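Lab diary
Filed under: Bimanual work / Calibration
December
By Gamia bench notes

In at half past eight. The overnight job had finished, so I started with the numbers before putting the kettle on. The set now stands at 1,406 joint pose pairs, and 462 of those were thrown out by the filter. That is more than I wanted to lose. Most of the rejects come from one corner of the workspace, where the two arms are both stretched well out and the elbows sag a little under their own weight.

The method has not changed since last week. One arm takes hold of the other near the wrist, and the pair then moves as a closed loop. As the grip fixes the distance between them, any disagreement between where the left arm thinks the join is and where the right arm thinks it is has to come from the joint offsets, the link lengths or the base positions. Fellodo solves for all of them together. No markers and no outside tracker, which was the whole point of trying it.

First fit of the morning used everything that passed. The leftover error came to 2 mm, the same as yesterday. I then held back 900 pairs and fitted on the remainder to see if the answer moved. The shoulder and elbow offsets hardly changed. The wrist roll on the right arm did, and it swung the other way from yesterday's fit. I don't trust that one yet. My guess is that the grip lets the held part turn slightly, and the solver blames the wrist for it.

Spent the rest of the morning writing a slip term into the model. It adds one more unknown per grasp and makes the fit slower. I also had to go back through the Jedton logs to find where each grasp began and ended, because I had not been saving that as its own column. Saving it now. 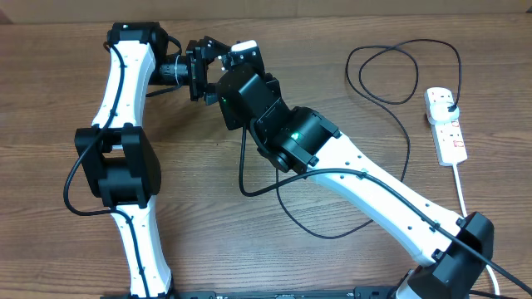 Gamia bench notes

Right arm gripping the left one up by the wrist, ready for the slip test. The plan is to keep the hold still and move the elbows only, so that any turning at the grip shows up separately from the wrist joints.

Afternoon went on a shorter motion list. I took out the far corner altogether and put more poses in the middle. Must check the cable slack before the longer run. Meijer's version of the script has a limit on joint speed that mine lacks, so I copied that across.

Still to do: refit with the slip term, compare both wrists, write up the filter settings. Left at ten past six.

Recent entries
Sorting the rejected pairs
Base positions, second attempt
Fellodo solver settings
Notes on elbow sag
First closed-loop fit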